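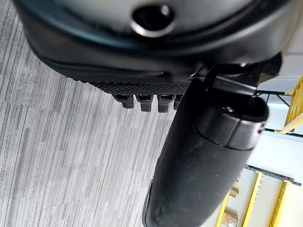 Week 4 covers surface texture: how a surface feels, how it takes light, and how it is written up on a drawing. Texture is set by the spacing, height and direction of the small marks on a part. Knurling is the easiest kind to spot. The narrow black band under the rim is a fine knurl, with tiny diamond-shaped ridges, next to a shell that is smooth and slightly glossy. When you sketch a part like this, mark where one texture stops and the next starts.

**Terms to know**

- *Lay*: the main direction of the marks
- *Pitch*: the distance from one ridge to the next
- *Gloss*: how sharply the surface reflects light

Glossy surfaces show scratches and sink marks. A light matte texture hides both, but it needs more draft so the part can leave the mold.
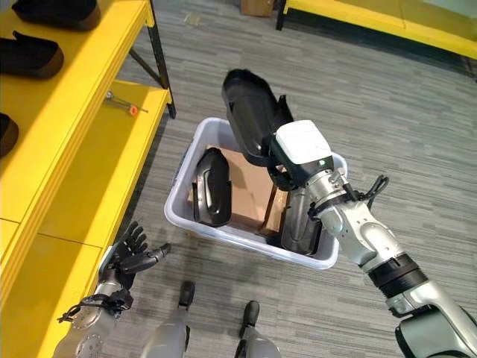
Draft is measured in degrees from the direction of pull. Deep textures need more of it than shallow ones. Check the draft before you choose the texture, and write both on the same drawing. Last year several groups left this until the end and had to redraw every side wall.

**Reading:** Rozīte, *Grīnberga Notes on Finish*, pp. 15–39. Skip the table of plating costs. 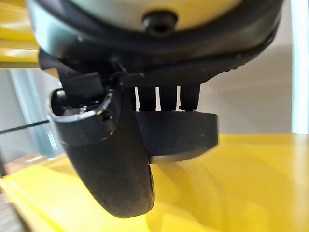 *Fig. 3. Pale cream housing with a black rim.*

**For Monday**

1. Find one household object with at least two textures.
2. Draw it at full size and label each texture.
3. Write 200 words on where the hand goes and what it touches first.

Hand in on paper, room 979.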